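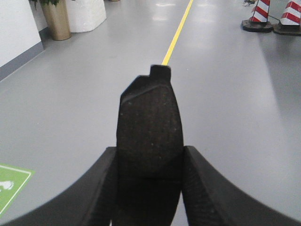 Zuzanna Zawadzka thinks the yellow line should have gone down years ago, and that a company which sells parts for stopping cars ought to have worked out sooner where people were supposed to walk. We asked if we could use that in the press release. She told us to go ahead, and to mention the carpet.

WISTATEN REOPENS BRAKE PARTS HALL WITH SHINY FLOOR, YELLOW LINE AND CARPET (ON THE BENCHES)

WASTHORPE, 26 Aug 2021. Wistaten, which sorts and ships disc brake pads to independent repair shops, has reopened its parts hall in Wasthorpe after a refit that cost more than we planned and makes for less exciting photographs than the architect promised. The floor is new. The line on it is new. The sorting benches now have gray carpet on top, and we will get to that.

The old floor was concrete, or had been at one time. It shed a fine dust that found its way into every open carton, and a dropped brake pad could travel a surprising distance before settling under the one rack that doesn't move. Customers opening their boxes would sometimes call to ask if the dust was part of the product. It was not, and we are grateful to those who sent it back.

The replacement is smooth, pale gray and glossy, and it throws the ceiling lights back at you. The finish went down in two coats with a long wait between them, during which the whole shipping team worked out of the loading bay and discovered how they felt about wind. A dark part on a light floor can be seen from a good way off, so things that fall tend to get picked up the same day. This is the entire scientific basis for the color.

The yellow line runs 60 yards and was painted by Fallahi, a local floor marking firm, over a single weekend. It is bright, narrow and straight. Anyone who remembers the tape it replaced, which had started straight and then followed the habits of the pallet jacks, will understand why we are putting this in a press release.

"People assume a line is easy," said Shahab Akbari, operations manager at Wistaten. "I assumed it too, and I laid the tape."

Staff keep to one side of the line and stock keeps to the other. During the first week there was some debate over which side was which. A sign has been ordered.

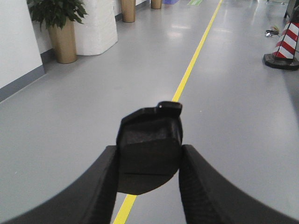
WHY THE BENCHES HAVE CARPET

A disc brake pad is a simple thing to look at. There is a metal backing plate, and on it a block of friction material, often with a groove across it. It will spend its working life being squeezed against a spinning piece of metal, so you might suppose it could put up with a workbench.

It can, mostly. The trouble is at the edges. Slide a new pad across bare steel enough times and the corners of the friction material begin to chip, and the backing plate picks up bright scratches in its dark finish. The pad will still stop the car. The mechanic who unwraps it will still send it back, with a note.

Wistaten tried rubber mats, which curled, and then cork, which came apart and joined the dust. Flat gray carpet was suggested by the sorting team, turned down on the grounds that it was carpet, suggested again in December and tried on one bench for what was meant to be a week. That bench became so popular that people were coming in early to get it. There are now two.

Carpet also turns out quiet. Brake pads landing on steel make a sound that our neighbors at Stallik, who restring tennis rackets on the far side of a thin wall, once described to us in writing. We have not had a letter this summer.

There is a further benefit in the sorting itself. Pads are laid out friction side up, so whoever is checking them can see the face, the groove and the little steps and tabs along the plate that decide which caliper the pad will fit.
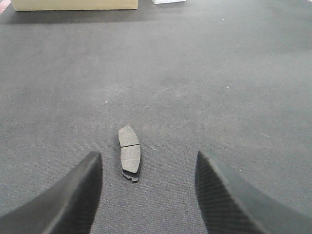 Those steps and tabs cause most of the grief in this business. The hall now stocks 776 pad shapes, and a good many of them are twins until you set them next to each other. One has a notch slightly farther over. Another curves a touch more at the ends. A repair shop that receives the wrong twin finds out with the wheel already off and the owner of the car drinking coffee in the waiting room, which is a poor moment to learn about notches.

Under the new layout each pad is checked by eye on the carpet before it is paired and boxed. Nothing gets slid. The bench lights have been raised and softened so that the shadows under a pad stay faint and the outline is easier to read. Akbari reports that returns for "looks right, isn't" have dropped since the first carpeted bench went into use, though he would like a full year of numbers before he says anything braver.

Zawadzka, who leads the sorting team, was asked what else the hall needed. She asked for a second vacuum cleaner. The first was bought for the floor and has been living at the benches.

VISITING THE HALL

Trade customers may visit the Wasthorpe hall by arrangement with the parts desk. Closed shoes are required. Please bring the old pad if you are trying to match one, and put it on the carpet friction side up. Please stay on the correct side of the yellow line, which the parts desk will point out until the sign arrives.

ABOUT WISTATEN

Wistaten supplies disc brake pads and fitting hardware to independent repair shops. It does not sell carpet, and would ask people to stop calling about it.

Press contact: Shahab Akbari, Wistaten, Wasthorpe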